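Club project: getting the arm to press power strip switches

strachan31
Our school club is building a task for the Hurnholm meet in February. The arm has to turn on one switch on a power strip and leave the others alone. Fraser MacRitchie wrote the first controller, and I do the data. We have 129 demos so far and want 500.

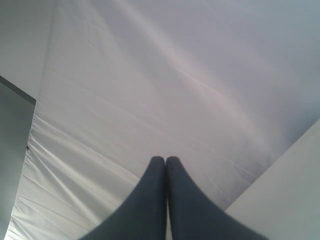
We press with the fingers closed. With them open, one tip kept landing on the wrong switch. My question is whether to keep the strip in one spot for the first batch or move it every time.

zovau_fan
Keep it fixed until you get over 46 clean presses in a row. Then move it.

Clorketti
I disagree. We did that last year and the arm learned the spot on the table and ignored the strip. Move it from day one.

strachan31
OK, here is the current layout.

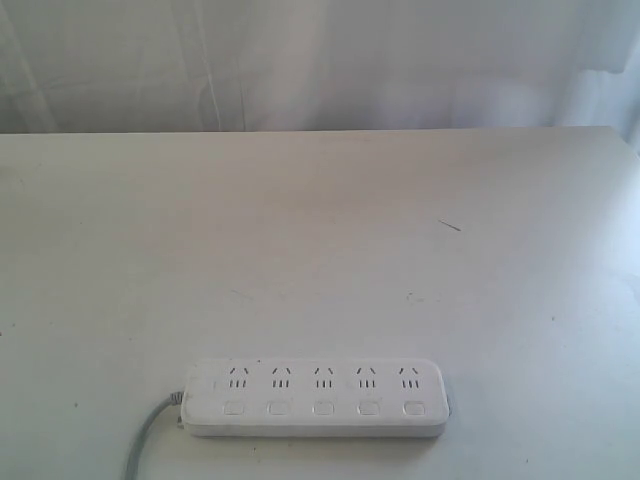 Lewis Lamont, our coach, sides with Clorketti. He wants a new position and angle for every demo. My worry is white on white. The strip is the same color as the table, so the outlet slots are about the only dark thing on it for the model to find – and the switches are white too.

zovau_fan
Put colored tape by the switches.

strachan31
Rules say no markers.

Clorketti
Then try a lamp from the side. Shadows helped us more than tape did.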